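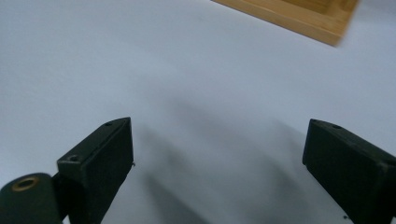

Most drawer trays do not get used for long, says Granavix survey

Granavix, the kitchen storage retailer, has published the results of a survey it would rather have liked to come out differently. Of 344 households that bought a wooden tray or drawer organiser from the company, only 113 said it was still doing the job it was bought for when asked again in December. A further 108 had moved it to another room. The rest had put it away, given it to someone or could not say where it was.

The company sells trays, so it has some interest in the matter, and readers should take the findings with that in mind. The households chose to reply, they were all existing customers, and the questions were answered from memory. Granavix makes no claim that the figures hold for the country as a whole.

What the answers do suggest is that a good deal of tidying advice, including some that has appeared in Granavix's own catalogue, deserves a harder look. The autumn catalogue told customers that a tray on the worktop would "clear the clutter in an afternoon". Several customers wrote back to say that the clutter had been moved into the tray, where it stayed. One described hers as a bowl for dead batteries with square corners.

The line has been dropped from the spring catalogue. So has the claim that a tidy worktop saves time in the morning, for which the company could find no evidence beyond its own earlier catalogues.

Trays that stayed in use tended to hold one kind of thing: tea and coffee, cooking oils, post waiting to be answered. Those bought for "bits and pieces" did worst. Size mattered less than the product team had expected, and price seems to have made no difference at all, a point the company passes on without much pleasure.

Granavix is now advising customers to leave a surface bare for a week before buying anything to put on it. Whatever turns up there in that time is what needs a home. If very little turns up, no tray is needed, and shop staff have been told to say so.

The advice comes as the company brings out the Odier, a plain, shallow wooden tray with a raised rim and no dividers. It replaces the Akpalu, a seven-section model that sold 1,082 in its first year and was also the most returned item in the range. Customers said the sections were never the right size for what they owned. The Odier has no sections to get wrong. Whether that makes it better or only simpler, the company says it will know when it asks buyers again next December.

The Odier comes in one size and one finish. It should be wiped with a damp cloth and dried straight away, and it should not go in the dishwasher, whatever the box for the Akpalu may have said.

The full list of survey questions, with the answers to each, can be had free on request from any branch or by post from the press office.

Notes to editors

Granavix sells storage and kitchen goods through its shops and by mail order. The survey was carried out by the company's own customer team and was not checked by an outside body. The Kekance range of baskets and boxes was not part of it.

Ends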